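Lining up two cameras on one robot so they agree about where things are

Posted 8/17/20 in Tutorials

If your robot has a camera on its wrist and another up at head height, sooner or later you will want both of them to say the same thing about the same object. I love this part of the job! It is the moment when a pile of separate drivers starts to feel like one machine. What follows is the way we do it at Skusstead with Ninamon, our little perception package, and Strand, the planner that sits on top of it. You can swap in your own tools at nearly every step.

What you need before you start

A working arm driver that publishes joint angles. Both cameras running, with their lens calibration already done (if you haven't done that, stop and do it first, because nothing below will save you). A printed checkerboard. A plain table helps a lot, and so do a couple of things to put on it that have flat sides and strong color.

Step 1: Get the clocks to match

Almost everybody skips this and then spends an afternoon blaming the math. Your wrist camera moves with the arm, so an image stamped a little late gets paired with the wrong arm pose, and the error grows with speed. Open the Ninamon config and set both cameras to stamp at capture, not at arrival. Then wave the arm back and forth slowly over the checkerboard and plot board position against time. If the line for the wrist camera wobbles in step with the arm, you still have a delay. Adjust the offset and run it again.

Step 2: Calibrate the wrist camera to the hand

Leave the checkerboard flat and still. Move the arm to 10 poses and save an image and the joint angles at each one. Tilt the wrist a good deal between poses! Sliding sideways with the same tilt gives the solver very little to work with. Run the hand-eye solver and look at the leftover error for each pose. One bad pose usually stands out right away, so drop it, take another and solve again.

Step 3: Tie in the head camera

Keep the board where it is. You now know where it sits relative to the arm base, and the head camera can see it too, so a single solve gives you the head camera's pose. We take 4 shots with the board in different spots and average the results. If your head moves, store the neck angles with every shot.

Step 4: Mask out your own gripper

The wrist camera sees the fingers all the time, and a detector that hasn't been told about them will cheerfully report them as objects. Ninamon takes a mask that depends on how far the gripper is open. Record the full range of finger travel, build the mask from that, and grow it a few pixels. The head view needs a mask too, only this one has to come from the arm model, as the gripper can wander in from any side.

Step 5: Match objects between views

Now the fun bit. Run the detector on both views, project each hit onto the table plane, and pair up the ones that land close together. Two objects standing near each other are the test I like best, as one can hide part of the other from the low view while the high view sees more of both. Use the contact point with the table for matching whenever you can find it. The middle of the visible patch slides around as soon as something is partly hidden.

A red carton and a puzzle cube, from the wrist and then from the head:

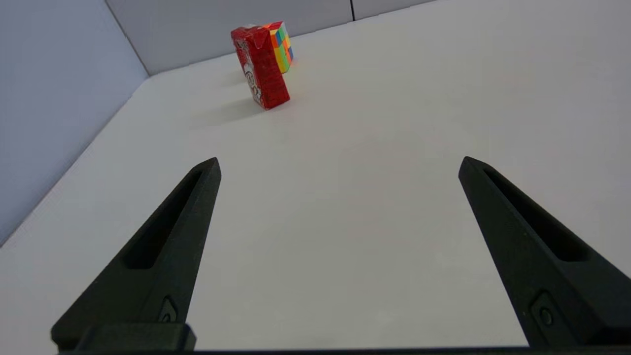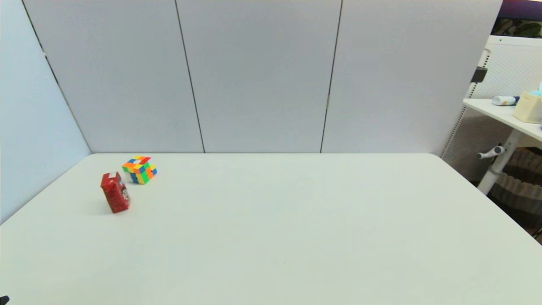 Set the matching distance in the Ninamon config and start generous. Tighten it until pairs begin to drop out, then back off one notch. Crop the head view to the tabletop as well, or you'll be getting detections from the furniture.

Step 6: Hand it to the planner

Strand wants one list of objects in the base frame, each with a position and a confidence. When the two cameras disagree, trust the wrist more as the hand gets closer and the head more when the hand is far off. We blend the two smoothly over the approach. A hard switch makes the target jump, and the arm jumps right along with it.

Keep a log of every match, good or bad. Ours is capped at 2,000 entries, and replaying it after a code change catches more bugs than our unit tests do. The replay script lives in the Stestirness tools folder, next to the plotting script from Step 1. Run it with the arm powered down the first time, and check that the saved lens files are the ones you calibrated with.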